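FOR IMMEDIATE RELEASE
Jun 17, 2019

Treltden asks Australians to stop carrying wet towels across the house in their arms

Treltden, the Ballarat homewares maker, today launches its winter laundry range, a modest collection aimed at the part of washing day that takes place between the bathroom floor and the door of the front loader. The distance is seldom more than a few metres. In the company's experience, a sock is lost on most trips.

The range is led by the Horobets tray, a shallow woven tray with a raised rim, made for carrying towels, tea towels and whatever was found under the bed. It comes in cream and charcoal and sells for $50.

"We spent two years on a tray," said Catrin Parri, head of product at Treltden. "My mother has asked me several times what I do all day, and I've started changing the subject. But put a decent rim on it and the face washers stay where you left them, and I'm prepared to defend that at Christmas."

Before settling on the design, Treltden surveyed 1,250 households about their laundry habits. The largest group of respondents said they carried towels to the machine under one arm. The second largest said somebody else did it. A handful wrote at length about fabric softener, a subject the survey hadn't raised. 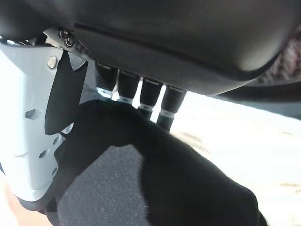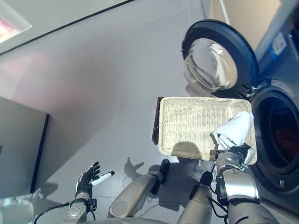
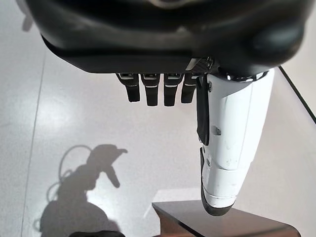 The tray is light enough to hold in one hand while the other deals with the towels, and narrow enough to sit on top of most front loaders between washes. Treltden accepts that it will probably live there permanently, under a stack of things waiting to be folded.

"We tested it with fruit, mail and a cat," said Kasun Munshi, who manages the company's Ballarat workshop. "The cat preferred the box. We've made the box a bit sturdier."

Also in the range are the Jastier bath towel, in white only, and a peg bag that Treltden describes as a bag for pegs. Both will be sold separately, after a trial bundle left shoppers with more pegs than they had hoped for.

The first run is limited to 1,000 trays, available now from the Ballarat shop and by mail order. A larger size follows in November, in time for beach towels and the sand that comes with them.

Care instructions: wipe with a damp cloth. Please don't put the tray in the washing machine. We have had the phone call.

Media contact: Hanna Kravets, Treltden. Review trays are available on request and needn't be returned clean.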